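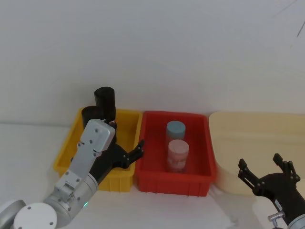 Slide 1. Sorting task, remote control setup: yellow bin, red bin, cream tub.

Leave it up while people sit down. Don't start with the pitch.

Opening question to the room: how many demonstrations do you think a job like this needs? Take a few guesses. Vendors like to say "a handful." We heard that from Stetico in March and I wrote it down.

The task as we gave it to our operators: pick up an item, drop it in the tub, go back for the next. Two arms, three containers, bare white surface. A kid would be bored by it. Our first operator needed 11 tries before she gave us one clean run, and she was the fast one.

Point at the two small bottles in the red bin, one behind the other. Ask which one you'd grab first. Each operator picks for a private reason and never writes it down. The recording keeps the motion and loses the reason. Then we train on the recording and act surprised.

Same with the black cylinders in the yellow bin. From this view the left arm covers part of them. A person driving by remote leans over and looks. The policy gets the picture.

Guiding by hand vs. remote (keep this to 4 minutes, I ran over at Langlois):
– by hand feels natural, but your own arms get into the recording
– remote is cleaner and slower, and people get tired
– Arkano claims their handset fixes the second one. I used it for a Sunday afternoon. My wrists disagree.

What I'd want before believing any success rate: who drove, how many runs were thrown out, whether the bins moved between runs. Starero's report gave us 7 pages and none of that.

If someone asks whether I'm against all this: no, we're still recording. I just want the discarded runs counted.

Next slide, operator logs.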